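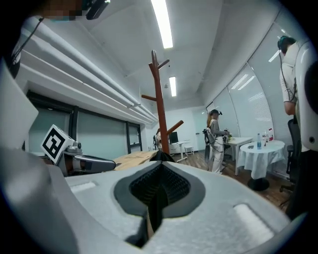
Figure 10.1 A hand-held gripper with a marker cube on its finger assembly. Headsets and a backpack rig are worn by people farther back.

Chapter 10
From Recorded Hands to Robot Commands

10.1 What the log file claims

Open any log of hand-held gripper recordings and you will find rows that look like facts. Each row has a time, a position, an orientation, and a number for how far the fingers are open. The position is usually given to a tenth of a millimeter, sometimes better. Students tend to believe these numbers, and so do quite a few people who are paid to know better.

This chapter is about the software that sits between such a recording and a robot arm that is supposed to repeat the motion. There are four stages: estimating poses, lining up clocks, mapping the hand's motion onto the arm, and checking whether the arm can do what it has been asked to do. Every stage makes a guess and passes it on as if it were a measurement. By the time a command reaches the motor controller, the guesses have been multiplied together, and the printed precision has not dropped by a single digit.

You will need the transform notation from Chapter 4 and the least-squares material from Chapter 6. If you skipped the section on covariance, go back and read it now.

10.2 A marker is a hypothesis

Square black-and-white markers are popular for good reason. They are cheap to print and the detector code is short. Given the four corners of one marker in an image, the marker's true size, and a calibrated camera, a standard solver returns the full pose of the marker relative to the camera.

The trouble begins with the word "the." When a flat marker is small in the image, or seen nearly straight on, two different tilts can explain the same four corners almost equally well. The solver picks one. On the next image, with slightly different noise, it may pick the other, and the estimated orientation jumps while the hand does nothing unusual at all. A low-pass filter will smear this jump over several samples and make the plot look nicer. The pose is still wrong, and now it is also harder to find.

Putting markers on several faces of a cube helps a great deal, provided that more than one face is in view and that the software solves for the cube as one rigid body. A surprising amount of code does not. It solves each face alone and averages the results, which throws away the main benefit of having a cube. Section 10.5 works through the joint solution. 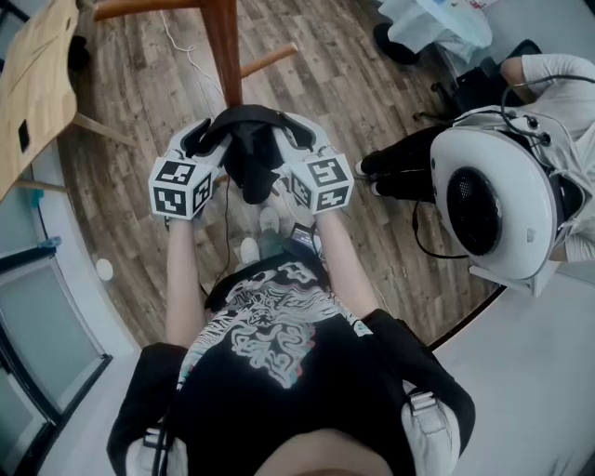 Figure 10.2 Marker cubes over both hands while the hands hold a headset.

Look at Figure 10.2 with the detector in mind. Both cubes show patterned faces, and a detector might well report two clean poses. Neither pose tells a program what the hands are doing. Holding a headset is also hand motion, and it will pass every geometric test you can write. If your import script accepts any stretch of time in which both cubes are tracked, it will accept stretches like this one as demonstrations.

The usual cure is a start-and-stop signal stored in the log. Use one. Then check it against the motion anyway, since people forget to press buttons.

10.3 Clocks

Suppose an image is stamped when it arrives at the computer, 40 milliseconds after the shutter closed, while the finger sensor is stamped with almost no delay. The hand is moving at half a meter per second. The position attached to each finger reading is then two centimeters behind the hand. No calibration of the camera will remove that error, and a careful student can lose a week trying.

Most logging tools offer a setting for a fixed offset. Perić, the logger used in the lab exercises, has one on its first settings page, and its default is zero. Zero is a claim too. Measure the offset by tapping the gripper sharply against a table and comparing when the two streams show the tap. Do it at the beginning of the recording and again at the end. If the two answers differ, your clocks drift and a single constant will not do.

10.4 A case in filtering

The exercises use the Pinemley recordings, a set of 903 short episodes of picking and placing. They were processed first with Tunow, a pose estimator with a friendly window and a great many hidden defaults, and then passed to the planner Zametti. The first run of Tunow rejected 44 episodes for "low quality." The manual did not say what quality meant. Reading the source showed that the score was simply the share of images in which any marker was found. Sudden flips in orientation cost nothing. Long, careful motions with a hand briefly in the way were thrown out.

You might hope the planner would catch the bad episodes. It caught some, in its own way. Where a flipped pose asked for an impossible wrist turn, Zametti found a nearby pose that was possible and went there without complaint. The status field read "success," meaning that the planner had found a path. It had found a path to somewhere else.

So before we build anything, adopt one habit. For every stage, write down what it does when its input is nonsense. If the answer is "something reasonable," you have not finished reading the code.
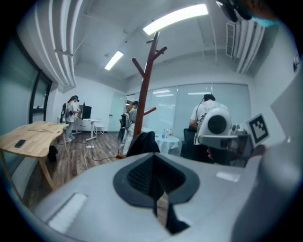
Larasati Saragih, reading a draft of this chapter, wrote in the margin that all this doubt is cheap. A learned policy does not need perfect poses, she argued; it needs many of them, and small errors wash out over a large enough set. She has trained working controllers on logs far dirtier than ours, and she would like to see the chapter admit it.

We admit part of it. Random noise does tend to average out. A clock offset does not, because it pushes the same way in every episode, and a policy trained on it will learn to close its fingers at the wrong moment with great consistency. Marker flips sit somewhere in between – they cluster at certain viewing angles, so they damage certain motions and leave others alone. Whether more data helps depends on which kind of error you have, and you cannot tell until you have looked. Nuria Gashaw's counter-note, under the first, asks how the working controllers were tested. We return to that question in Section 10.9.

Before you read on

Write short answers to the following and keep them. You will be asked to revise them at the end of the chapter.

Which stage in your own pipeline would be the first to notice a marker pose that had flipped? What would it do about it?

If the planner moves a target to make it reachable, where is the size of that change recorded?

Pick one default value in a tool you use and find out who chose it, and for what camera.

10.5 Solving for the cube as one body

Let the cube frame be C and the camera frame be K. Each visible face contributes four corners whose coordinates in C are known from the drawing of the cube, assuming for now that the cube was built the way it was drawn.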